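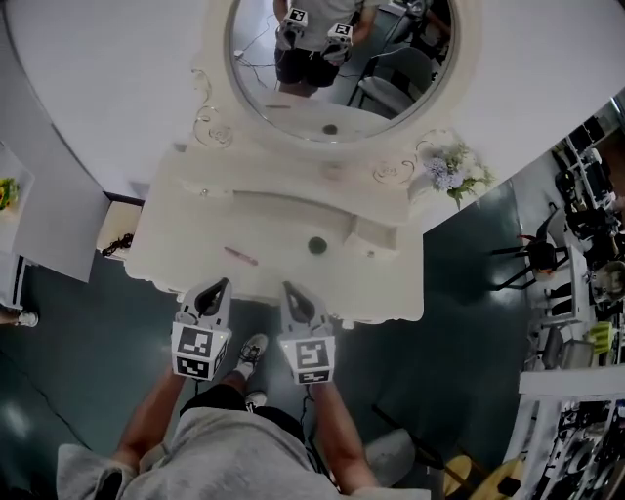 I finished repainting the spare room in July, which was later than I wanted. It had been a store room for years. Most of what was in it went to the tip or the op shop, and the rest is in the shed waiting for me to make a decision.

The walls had four colours on them when I started scraping around the light switch. The oldest was a mustard yellow that I quite liked. I didn't go back to it. I used a Flider low sheen in an off-white called Kostutley, which sounds like a town and looks like weak tea with too much milk. One tin did two coats on three walls. The fourth wall needed a third coat and I had to buy another tin for it, so now I have most of a tin left over if anyone local wants it.

Preparation took far longer than painting. I spent 11 hours on filling and sanding, spread over evenings after work, and the painting itself was done in a day and a half. The filler I bought first shrank as it dried and left a dip over every hole. I sanded it back and went over the lot again with the Astum one, the powder you mix yourself. It goes off quickly, so only mix what you can use in one go. I threw out half of the first batch.

I budgeted $1,000 for the whole room and came in under it, mostly by not replacing the blind. The biggest single cost was the sander. I could have hired one, but by the second weekend the hire would have cost more than buying it. The brushes were $47 for a set of 5, and I only used two of them. Next time I'd buy one good angled brush and leave it at that.

The skirting boards are still not right. There's a gap along the window side where the house has moved, and I ran a bead of sealant into it that has already cracked at one end. I'll rake it out when the weather warms up. The ground here swells in winter and drops again by Christmas, so anything I do now will probably open up anyway.

I had the window open the whole time, even at night, and the room still smelled of paint for a week. It was cold enough to need a jumper and a beanie indoors. The tin said not to apply under ten degrees, so I waited until late morning each time and stopped when the sun went off that side of the house.

The ceiling I left alone. It has a water mark in one corner from before the roof was fixed, and it will need a stain blocker first. The bloke at Csizmadia Hardware said the oil-based one works better than the water-based, but it stinks and I've had enough of fumes for now. I'll do it in spring, along with the hallway, where the plaster has come away behind the door.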